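Darside 178 Folding Work Table

The Darside 178 is a folding work table for kitchens, packing rooms, craft rooms and market stalls. It is made by Motis and sold through Xenos trade counters. This page covers the standard model. The extended model has its own page and does not share legs or hinges with this one.

Construction

The top is a single beech panel, oiled on both faces, with a rounded front edge. Two steel leg sets fold flat against the underside and are held by spring catches. Each leg ends in a screw foot that can be wound out to level the table on an uneven floor. Wind all four feet fully in before folding, otherwise the catches will not close.

Dimensions and weight

Length of top: 1477 mm
Depth of top: 800 mm
Permitted load, spread evenly: 178 kg
Order code: Zuron 1000

The load figure applies to a table standing on a hard, level floor with both leg catches closed. It does not apply to a load placed on one end. Do not stand on the table.

Finish

The oil is a hardwax type and is fully cured when the table leaves the works. It resists water, tea, vinegar and most washing-up liquids. It does not resist bleach, oven cleaner or acetone. Pans straight from the hob will mark it.

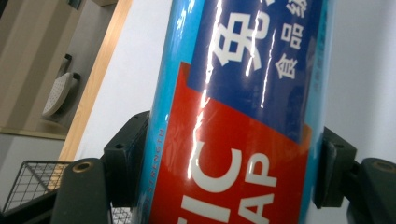
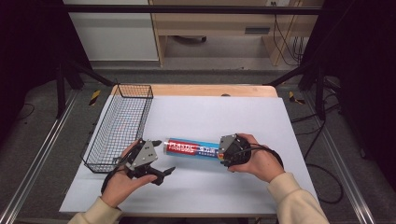

Cleaning and care

Wipe the top with a damp cloth and dry it along the grain. Do not leave wet cloths or wet cardboard lying on the surface overnight. Where the table is used every day, re-oil the top once a year. January suits most trade users. Sand lightly with fine paper, remove the dust, apply a thin coat and wipe off the surplus within ten minutes. Leave overnight before use.

The hinges are packed with grease at the works. If a leg set becomes stiff, clean the pivot and apply one drop of light machine oil. Spray lubricants attract dust and should be kept off the catches.

Setting up

Lay the table face down on a blanket. Open the leg sets one at a time until each catch clicks. Turn the table on its long edge, then lift it upright with one person at each end. Check both catches again once it is standing. The release levers are on the inner side of each leg set and need a firm pull.

Spare parts

Screw feet, catches and complete leg sets are kept in stock. Tops are made to order and cannot be returned once oiled. Tables with riveted hinges take the older leg set, so please say which type you have when ordering. Riveted and bolted sets must not be mixed on one table.

Trade orders and spare parts enquiries go to Magdalini Raptis at the Motis sales office. Collection from the trade counter is possible every day except Sunday.

Contact | Copyright Motis, all rights reserved | Back to top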